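Hi! I'm Anju, and this folder holds my notes and data for getting around Potcombe with kids in tow. It started as a list on my phone, turned into a spreadsheet, and then Mohcine Ait Ali talked me into putting it somewhere other families could get at it. So now it's a repo, which I'm told is a perfectly normal thing to do with a vacation.

Last big update: 2022-08-09

## What you get

- `places.csv` is the main table. 2,362 rows, one per stop (museums, playgrounds, bakeries, benches with a view, public restrooms, the lot).
- `walks/` has a text file for each of the 5 walks I've done start to finish with a stroller.
- `rainy.csv` is pulled from the main table and only has places with a roof.
- `food_notes.md` is long and opinionated. Skip it if you aren't hungry.

All the files are plain text. You can open the tables in any spreadsheet program, or import `places.csv` into whatever map app you like. I've tried it in two and both were fine once I picked the right columns for latitude and longitude. If your pins end up in the ocean, swap the two columns and try again!

## Columns in places.csv

| column | what's in it |
|---|---|
| `name` | what the sign on the door says |
| `kind` | museum, park, food, restroom, view, shop, other |
| `lat`, `lon` | decimal degrees |
| `steps` | number of steps at the entrance, blank if I didn't check |
| `stroller` | yes, no, or tight |
| `age_from` | youngest age I think would enjoy it |
| `minutes` | how long we lasted |
| `source` | `me`, `mohcine`, or `punditz` |
| `note` | anything else |

A word about `minutes`. My kids were four and seven when I filled in most of those, and the younger one can clear a sculpture garden faster than you'd believe. If yours are older or calmer, you'll probably stay longer. The highest number in there is 75, for the tram museum (they let you ring the bell, so of course we stayed).

## Where it all came from

A big chunk of the rows came from Punditz, the local forum, where people have been swapping tips for years. I asked the posters before copying anything, and left out the ones who said no or never wrote back. Mohcine lives on the east side of the river and did nearly everything over there. The rest is me, walking, with snacks.

Opening hours aren't included on purpose. I had them in an early version and they went stale so fast that I pulled the column. Check before you go, especially in January, when half the old town seems to shut for repainting.

## The walks

They're all loops, so you finish near where you parked or got off the tram. My favorite is the Grirkurar loop, up past the old water tower and down through the orchards. It takes up to 20 minutes longer than the text file says if you stop at the goats, and you'll stop at the goats. The path is gravel for the middle part, so big wheels are better than small ones.

The market walk is flat and short and ends at Hegazy, the bakery with the blue door. Get the almond rolls early. The riverside one is the prettiest in the evening, but the underpass by the rowing club floods after heavy rain, and I've marked the detour in the file.

Two of the walks cross the same bridge, so if you're only here for a weekend I'd pick one of those and save the other for next time.

## Known problems

- Some restrooms are listed twice, once from me and once from Punditz, with slightly different coordinates. I'm slowly merging them.
- `stroller` says "tight" when I mean anything from "fold the hood down" to "leave the diaper bag outside."
- The castle has two entrances and only the steep one is in the table. Sorry!
- Accents in a few names got mangled on import. If you see a question mark in the middle of a word, that's why.
- Nothing south of the ring road has been checked since the bus routes changed.

## Using it and adding to it

Take it, print it, share it with your in-laws. A mention of the repo is nice if you republish any of it. Please don't sell it.

If you want to add a place, open an issue with the name, the kind, and a sentence or two on why you liked it. Coordinates are great if you have them, but a street corner will do and I'll look it up.

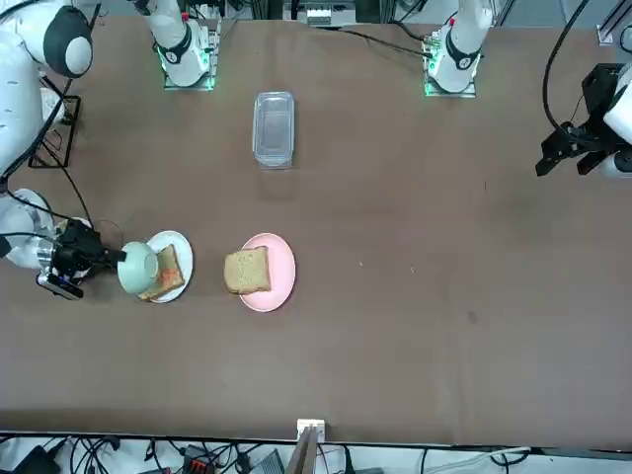 ## Still to do

- [ ] second castle entrance
- [ ] finish merging restrooms
- [ ] playgrounds with shade (Mohcine has a list on paper)
- [ ] a walk that starts at the train station
- [ ] ask the tram museum about the winter schedule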